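Re: [handheld-build] jaw pads slipping on smooth things

Gisela Cáceres wrote on Monday, May 18, 2020:

> Has anybody on the list got a pad that will hold a plate by the rim
> without the plate slowly turning in the jaws? I am on my second pair of
> Boment-pattern grippers and the hinge is fine, the trigger is fine, but
> anything glazed swings down like a gate the moment I lift it. I have tried
> bicycle inner tube and the foam that comes on the back of weatherstrip.
> Also, how are you all fixing the marker blocks? Mine work loose.

Hello Gisela, and hello everybody,

I have been meaning to write up my pair for weeks, and your question is the push I needed, so forgive me if this wanders a bit past what you asked. I built mine from the same Boment drawings you did, printed on the old machine at the Wuvville workshop back in April, and I had exactly your trouble with the plate. I tried the inner tube too! It grips beautifully for a day and then it picks up dust and turns into something like a slide.

What I have now is a thin silicone sheet, black, glued over a layer of soft foam, so that the face of the pad can give a little and wrap over the rim. The foam by itself tears, as you found, and the silicone by itself is too stiff to close around anything thin. Together they do pretty well. I cut the sheet about a finger's width longer than the jaw and fold the extra around the tip, where I hold it down with a small screw and a washer. Glue alone let go at the tip every time, because that is where all the peeling force ends up.

The other half of it, for me, was where I was holding the plate. If you take it at the very edge then all the weight hangs out in front and no pad in the world is going to stop it from wanting to turn. Go in deeper, let the rim sit well back between the pads, and squeeze gently. I practiced with a light dish and a little roll of tape on top of it, and when the tape stayed put I figured I was getting somewhere. I wear long sleeves for this now, too - the tail end of the trigger spring on my first pair scratched me more than my cat ever has. 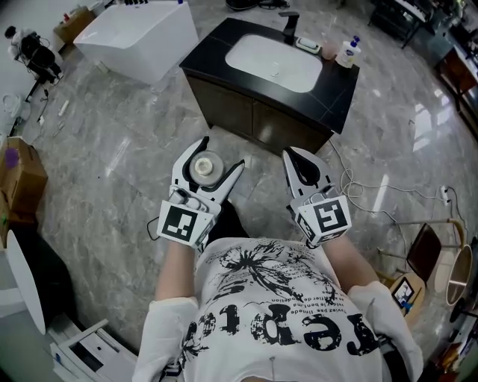 Herrera wrote back to me off-list that the pads are only half the story and that I ought to look at the spring. He runs a much weaker one than the drawings call for, so the fingers do more of the work and he can feel when the thing starts to slip, and he says he has not dropped a dish since he changed it over. He also thinks my foam is too thick and will go flat by the end of summer, and he may well be right about that.

I did try his spring over the weekend. It is easier on the hand, I will give him that, and after a long session my thumb was grateful. But I found the jaws lazy about opening again, and with two grippers going at once I kept looking down to see if the off hand had really let go. I have put the stiffer one back on the right and left his on the left, and I mean to live with that a while before I say anything more about it.

Now, your marker blocks. I had mine on with double-sided tape for a long time and they crept, just as yours do, and the tracking crept along with them, and I spent one whole miserable evening convinced it was the software. Two small machine screws up through the base from underneath cured it. Drill the holes a hair tight and let the screw cut its own way into the plastic, and go slowly, since the corners of the block will split if you lean on it. If you have to take a block off for any reason, run your calibration again afterward, even when it looks like it went back in the same spot. And do print the markers on matte paper. I used glossy the first time and every ceiling light in the house put a white smear across them.

The whole pair came to 71 dollars in parts, not counting the spool ends I had lying around, and the silicone is the priciest bit of it. The Plurnness surplus page had the sheet in 36-inch lengths when I last looked, which will do far more jaws than I am ever going to make, so if you would like a strip, send me your address and I will put one in an envelope. I have plenty of the washers too.

Let me know how the deeper grip goes before you recut anything. It may be all you need.

Warmly,
Odile

2 replies in this thread - 0 shares
Contact the list owner | Messages belong to their authors | Back to top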